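Changes to the Drorkdale bus timetable

The new timetable for the Drorkdale routes starts in October. Most of the changes are small, but two of them will affect people who travel early in the morning or who change buses at Dalach, so please read this before you set out.

Route 26 will leave the Drorkdale terminal at 6:10 a.m. instead of 6:25 a.m. Riders told us in the spring survey that the old time left only 3 minutes to catch the first train from Dalach, and if the bus hit a red light at the bridge the connection was gone. The earlier start gives an 18-minute gap. The rest of the morning buses on this route keep their present times until 9 a.m., and after that they run every half hour until the early evening.

Route 109 no longer goes down Mill Lane. The road is too narrow for the longer buses now used on the route, and parked cars have held them up many times. The bus will stay on the main road and stop outside the pharmacy, a four-minute walk from the old Mill Lane stop. The old shelter will stay where it is for school buses, which are smaller and can still get through.
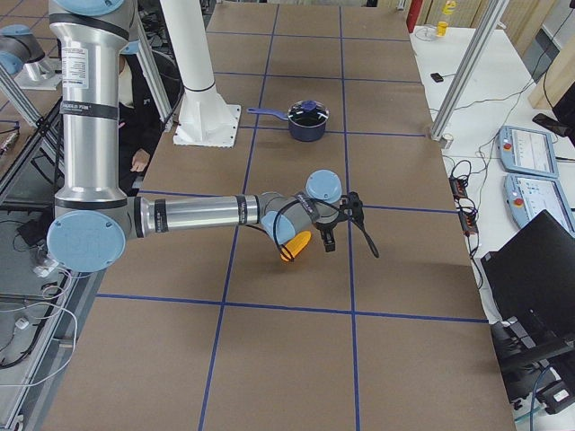 Evening service is where we had the most comments. A total of 164 people filled in the survey, and later buses home came up more than any other request. We were not able to add late buses on every route with the drivers we have. What we have done is move the last Route 26 bus from Dalach back to 10:40 p.m., so it leaves after the late train gets in. The last Route 109 bus stays at 9:15 p.m. for now. We will look at it again when the winter numbers are in.

Weekend times are the same as before, with one exception. The mid-morning bus to the Elent shopping center now waits at the Vlček Street stop for five minutes. It was often running ahead of time there and leaving people behind.

Fares are not changing. Monthly passes bought under the old timetable are good until the date printed on them and do not need to be exchanged. If your pass names Mill Lane as your home stop, you can board at the pharmacy with it.

Printed timetables will be at the library, the pharmacy and the ticket window in Dalach from the last week of September. Large-print copies can be picked up at the ticket window. The signs at the stops will be changed over the night before the new times begin, so for a few hours some stops may show the old times and others the new ones.

Items left on the bus are still kept at the Dalach ticket window for one month. The window is open from 7 a.m. to 4 p.m. and closes for half an hour at noon.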